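Last updated: July
Comments (8) | Shares 19

Code of practice for robots working in private homes
Progress report to the Broswood Fund
Prepared by Liv Tangen, project lead, Ganham

1. What this report covers

The grant pays for a written code of practice for two-armed robots that do housework in people's homes, with bathrooms as the first room type. This is the second report. It covers the drafting of Part B (working rules), the trials against the draft, and the money left. Part A (consent and privacy) was covered last time and has changed only in the wording of clause 4, which now says that the householder can end a session by telling anyone on the team, at any point and without filling in a form.

2. Where the draft stands

Part B now has 19 rules. Eight of them are settled and we do not expect to change them. The rest are in use as working text and are marked as such in the draft sent with this report.

The settled rules are the ones on stopping, on speed near people, on who may be in the room, on doors, on floor drains, on what may not be lifted, on cleaning the grippers between tasks, and on keeping a session log. They read much as they did in the spring, with shorter sentences. Kang asked for the shorter sentences after their operators read the old version aloud to each other and found that two of the rules could be taken either way.

Part C, on kitchens, has a list of headings and nothing more. We said in the application that it would be started in this period, and it has been, but only just.

3. Bathrooms

We chose bathrooms first for the simple reason that they are small and hard. Floors change level at the shower, there is glass at elbow height, and the things to be picked up are often on the floor next to something that should be left alone. A rule that holds in a bathroom will mostly hold in a hallway. The reverse is not true, as the Isside sessions showed when we tried to carry over the hallway text on turning and found it asked for more floor than most bathrooms have.
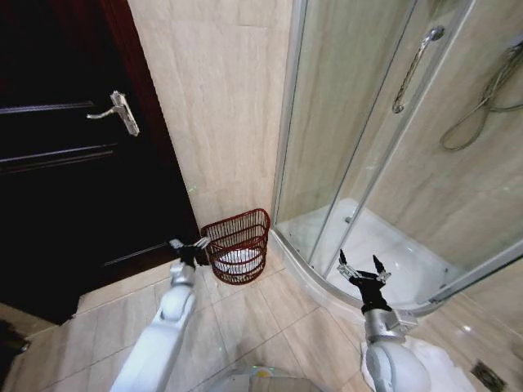
Rule 6 (fixed glass and screens) has been rewritten twice. The first version gave a single clearance for all glass, which operators found they could not keep in a narrow room without stopping every few moments. The present version lets one arm work close to a screen provided the other is held still, and forbids pushing or pulling on a screen handle unless opening the screen is the task. Kang's operators say they can follow this. The Ganham group would like the rule to cover mirrors as well, and we have agreed to put that in the next draft.

Rule 9 (waste) says that a lined bin is handled by its rim or its frame and never by the liner. It also says that nobody looks through the contents, on screen or in person. That second part came from the householders' panel and was accepted without changes.

Rule 11 (textiles) caused the most discussion. Towels are soft and forgiving to grip, so operators tend to treat them as safe. The trouble is what a towel does when it is carried: a loose end can drag across a shelf or go under the base. The draft now says that a towel is to be gathered before the robot moves off, that it is not to be carried over a step, and that a towel from the floor is kept apart from clean ones. We have left out a maximum size. The panel wanted one, the operators did not, and we do not yet have enough sessions to say who is right.

Rule 12 (two arms) is new. It says which arm may do what when both are raised, and it asks that an arm without a task be kept clear of handles, taps and switches or be parked. Some operators find parking slow. The log entries so far do not settle how much time it costs.

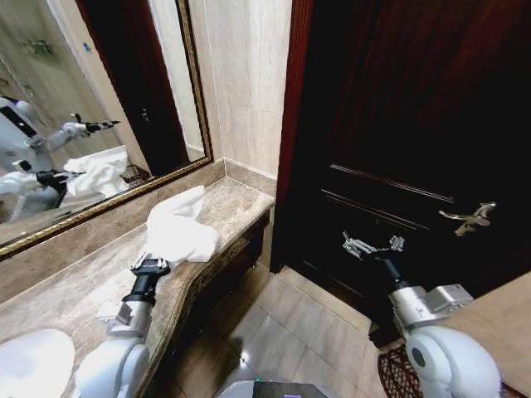
Does a second person have to be in the room while the robot is working?
Someone with a stop control must be within sight of the robot and within call of the householder, but they may stand in the doorway if the room is too small to share safely.

We have put that wording into the guidance note as it stands, as it was the point most often raised by households before they signed up.

4. Trials and records

Sessions were run from Ganham and Isside under the same draft. The shared log now holds 2,824 entries, of which 307 are marked as a stop by the operator. A stop is not a fault. The draft asks operators to stop whenever they are unsure, and a low figure would worry us more. What we have not done well is record the reason. Too many entries simply say "stopped", and we have changed the log form so that a reason must be picked before the next task can begin.

The two sites also used the word "contact" differently. Isside logged any touch against a fixed surface. Ganham logged only touches that were not intended. We have gone with the Isside meaning, and the older Ganham entries will have to be left out of any comparison between sites.

5. Money and time

Spending is in line with the plan except for travel, which is under, and printing, which is over. We ask to move the unspent travel money to printing so that every household can have Part A on paper. No extra funds are requested.

The review by outside readers is late. Two readers have replied and the others have asked for more time. If their comments come in by the end of next month the timetable for Part B holds. If they do not, we will send you Part B without them and add their points in a later issue.

6. Next period

- Add mirrors to Rule 6 and send it back to both sites.
- Test Rule 12 with parking required and with parking optional.
- Agree a position on towel size or drop the point.
- Write a first full text of Part C.
- Bring the Ganham log into line with the Isside meaning of "contact".

We would be glad of the Fund's view on whether Part C should wait until Part B is published. Our own preference is to carry on with both.

Liv Tangen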